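Budgeting for a Robot Arm and Hand: Your Questions
Reading time: 2 minutes

After our May open day at Vurkcombe, so many of you wrote in about costs that we put the answers on one page. Keep the questions coming - we love them!

Should we buy the arm and the hand together?
If you can, yes. One quote, one delivery date and one phone number when something goes wrong. We bought ours separately and spent two weeks sorting out a connector.

Do we need a fingered hand, or will a simple gripper do?
Start with the things you want to pick up. Boxes and blocks are fine with a gripper, and it costs far less. If your list has bottles, tools and odd shapes on it, a hand with jointed fingers opens up so much more (and it's a joy to work with). Ask for a price on a spare finger while you're at it.

What small stuff gets left out of the budget?
Covers, tape and plastic wrap for the forearm, cable conduit, and a work surface you don't mind scuffing. Give these their own line, and expect to top it up every year. Cheap everyday items to practice on belong there too.
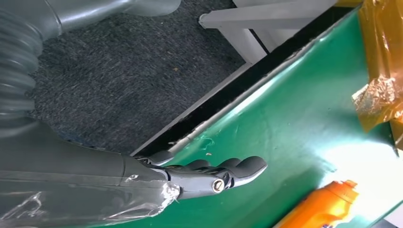
How much floor space should we plan for?
Measure the full reach of the arm, then add room for a person to walk past with a cart. Tape it out on the floor before you sign anything!

Is a used arm worth looking at?
Sometimes a great deal - but get the service record, and ask whether the controller still gets updates. Athina Mavromatis keeps our checklist and will happily send you a copy.

Comments (2)

Grigore Chiriac: Very useful. We forgot training days completely and had to go back for more money.

Eftychia Rallis: Does the spare finger price usually include fitting? Our quote doesn't say.

Contact the Vurkcombe workshop | © 2018 Vurkcombe | Back to top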